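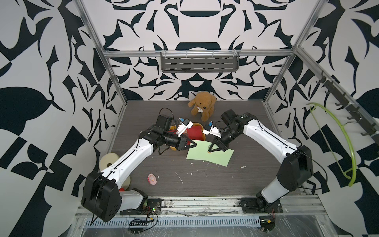 Two arms over a sheet of green paper in a work cell at Resbridge.

How does a robot learn to pick things up?

A robot arm can be programmed with exact moves, but exact moves only work when every object stays in the same spot. At Resbridge, the arms learn from examples instead.

An example is one recording of a task from start to finish. A person steers both arms. The computer saves two kinds of information: what the cameras see, and how every joint is bent at that moment. One recording made this way is called a demonstration.

Pantelis Sotiropoulos runs the project, which is named Ivinora. His team has saved 1,388 demonstrations since March. Of these, 115 use paper objects. Paper is hard for a gripper — it is thin, it bends, and it slides.

Some cameras ride on the arms. A camera near the gripper gets a close view of the fingers and whatever they hold, such as a red envelope with a small gold sticker. 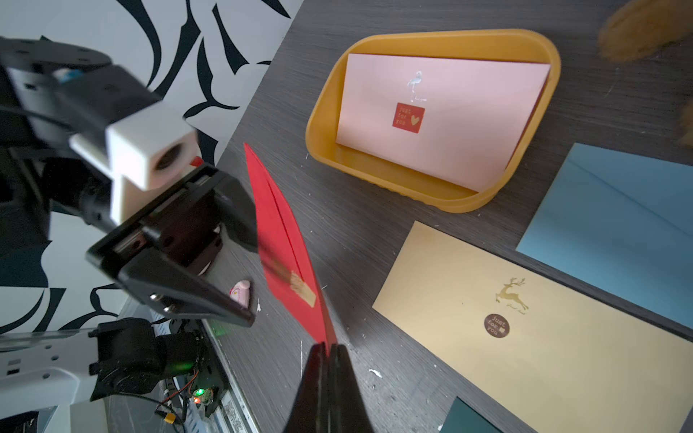
What happens to the examples?

A program called Trasov goes through the demonstrations many times. It looks at a picture and guesses the next move. Then it compares its guess with the move the person made. If the two are far apart, it adjusts itself a little and tries again.

The objects are moved between recordings. If an envelope were always in one place, the program could learn the place and ignore the envelope.

Words to know

Gripper: the part of a robot arm that holds things.
Joint: a place where the arm bends or turns.
Demonstration: one saved example of a task.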